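Winter walk-through checklist, Gorell house
Done 1/17/21, comments by me

I do this twice a year, once now and once in July, and every time I tell myself I'll keep the comments short. We'll see! The list itself came from Kimutai Mushi, who inspected the place when we bought it and left me four typed pages that I've been adding to ever since. OK means OK. FIX means I have to buy something or call somebody. WATCH means I'm being lazy about it but at least I wrote it down.

OUTSIDE

1. Front steps and handrail -- FIX
Rail wiggles at the bottom post again. I tightened the bolts last winter and the wood around them has gone soft, so more tightening won't do it. Needs a new post. Until then please use the side door if you're carrying anything heavy (Shiyu, I mean you and the cat litter).

2. Gutters and downspouts -- OK
Cleaned in November. The extension on the north side had popped off and was dumping water right next to the foundation, so I pushed it back on and put a screw through it this time.

3. Dryer vent flap -- FIX, done same day
Stuck open with a wad of lint the size of a hamster. Pulled it out, flap closes fine now. I also ran the long brush through from the inside and got a second hamster.

4. Outdoor outlets -- OK
Both covers snap shut, both tripped and reset with the test button.

BASEMENT

5. Furnace filter -- FIX, done same day
Gray and fuzzy. New one is in, and the arrow points toward the furnace, which I checked because I put it in backwards once and didn't notice for a whole season. Spares are on the shelf over the paint cans.

6. Furnace service tag -- WATCH
Last visit was from Zieliński, the heating people, and they wrote that the igniter was "showing age." Same, buddy. I'd like them back before next fall.

7. Water heater -- OK
No drips at the relief valve, nothing on the floor. Moved the cardboard boxes that had crept up next to it. I don't know how boxes creep but ours do.

8. Electrical panel -- OK with a gripe
Clear space in front, door closes, no warm breakers when I held my hand near them. The gripe is that the labels are still in the old owner's pencil and one of them says "Dad's thing." I flipped it and lost the freezer and the hall light. I've relabeled that one. The rest I'll do some evening when Shiyu can yell from upstairs.

9. Sump pump -- OK
Poured a bucket in, it kicked on, water went away. Very satisfying, would do again.

KITCHEN AND DINING ROOM

10. Fire extinguisher -- OK
Needle's in the green, pin's in, tag readable. It had migrated behind the big stock pots so I moved it to the hook by the back door where it's supposed to live.

11. Stove and hood -- FIX
Back left burner takes too many clicks to light. I cleaned the igniter with an old toothbrush and it's better, but I don't trust it yet. Hood filters went through the dishwasher. They came out a different color, and I had thought they were brown!

12. GFCI outlets by the sink -- OK
Tested and reset. The one on the right needs a firm push.

13. Dining table -- OK
I leaned my whole weight on one end, then the other, and got no rocking. Then I crawled under and snugged up every bolt I could reach. The felt pads are worn on one leg, so those go on the shopping list.

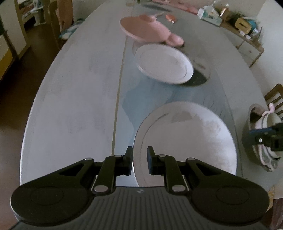 Item 13, the white oval table in the dining room.

14. Space heater -- FIX
It's the Banico we drag out for the cold weeks. The heater is fine, tips over and shuts off like it should, but somebody had it on a power strip (me, it was me). Straight into the wall from now on, and three feet from the curtains.

UPSTAIRS

15. Smoke alarms -- FIX, done same day
All of them beep when you hold the button, but the one outside our bedroom sounded pretty sad. Fresh battery. I vacuumed the covers too.

16. Carbon monoxide alarm -- FIX
The date on the back says it's past its replacement date. I ordered a new one from Edia and until it gets here I've moved the basement one up to the hall.

17. Bathroom fan -- WATCH
Holds up a square of toilet paper, so it's pulling air. It also sounds like a small plane. I took the grille off and washed it and now it sounds like a clean small plane.

18. Bedroom windows -- OK
All open far enough to climb out of. The guest room one sticks in damp weather, so I rubbed a candle stub along the track.

19. Attic hatch -- WATCH
No stains on the underside of the roof boards, no nests. The weatherstrip around the hatch is peeling on one corner and you can feel the draft with your hand.

TO BUY
Post for the front rail and two long bolts
Felt pads
9-volt batteries
Weatherstrip, the foam kind
Toothbrush (that was Shiyu's, sorry)

Calls to make: Zieliński for the furnace, and Kimutai about that post, in case he thinks the whole rail should go.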